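How to plan a classic film season at home (and finish it this time)

Most people I know have a list of old films they mean to watch. Mine lived on the back of an envelope for years and I never got past the first three titles. Then last September I tried doing it as a proper season, one film a week, with a few friends on the sofa, and we got all the way through. I loved it so much that I'm already on my second, so let me walk you through how I set one up.

Step 1: Pick a thread

"Old films" is too big. You need something that ties the evenings together but still leaves room for surprises. A decade works, or a country, or a kind of story. We went for shipboard films from the 1930s to the 1950s, which sounds narrow until you start looking and find there are heaps of them – comedies, murders, weepies, the lot. Trains would do just as well. So would newspapers, hotels or department stores.

Write the thread at the top of a page in one line. If you can't get it into a line, trim it.

Step 2: Make a long list, then a short one

Put down everything that fits, good or bad. Then cut it to 12. That's a film a week for a season, and it's about as long as a group of grown adults with jobs can keep a habit going! I like to keep two spares at the bottom, in case something can't be found or everybody turns out to have seen it.

Check running times while you're at it. Older films can be wonderfully short (57 minutes for one of ours, and it still managed a shipwreck and a wedding), so you can pair two on the same evening. Anything over two and a half hours should go on a weekend.

Step 3: Find out where each one is

Do this before you settle the order. Go down the list and note beside each title whether it's on a service you already pay for, to rent, on disc, or at the library. Do look at the library! My friend Frøydis found four of our titles on the shelf in hers, including one I'd been ready to buy from abroad.

Films come and go from streaming, so anything with a leaving date goes early in the season. Look closely at the version as well. There are often several copies of the same old film about, and some have had minutes lopped off or a soundtrack like frying bacon. Compare the running time with a good reference book. If it's ten minutes short, keep hunting.

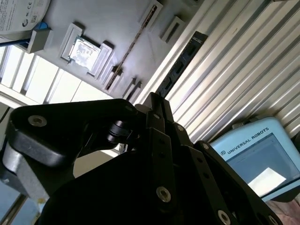 Black gripper fingers, with a teach pendant to the lower right.

Step 4: Put them in order

Start with something fast and funny. Save the slow, beautiful one for week four or five, when people have got used to the pace and the acting style. Silent films go down far better in the middle than at the start, and it helps to have a good score with them.

I write each title on a slip of paper and shuffle them about on the kitchen table until it feels right. Try not to put two films with the same star next to each other, unless you want to compare them, in which case go all in and make a double bill of it.

Step 5: Sort the room

Turn off motion smoothing on the television. It's usually hidden in the picture settings under some cheerful name, and it makes a 1938 film look like a daytime soap. Set the picture shape to "original" or "just scan" so you get the black bars at the sides. Those bars are meant to be there – most films before the mid-fifties were nearly square, and stretching them gives everyone wide faces.

Switch on subtitles if the sound is muddy. Svend grumbled about this for one evening and then asked for them every week after.

Step 6: Say a little beforehand

Two minutes is plenty. Who made it, when, and one thing to look out for: a long take, a costume, a bit player who later became famous. Please don't give away the ending, however old it is. Somebody in the room is seeing it for the first time, and I do envy them!

Step 7: Keep a notebook

Pass it round at the end and let everyone write a line and a mark out of ten. Ours has tea on it and a long row in pencil between Svend and Alper over whether the captain knew all along. It's also where the next thread comes from. Somebody wrote "more films with that butler, please" in week six, and so we're doing butlers next.

If you miss a week, just carry on from where you were and let the season run a bit longer.

Posted 1/26/26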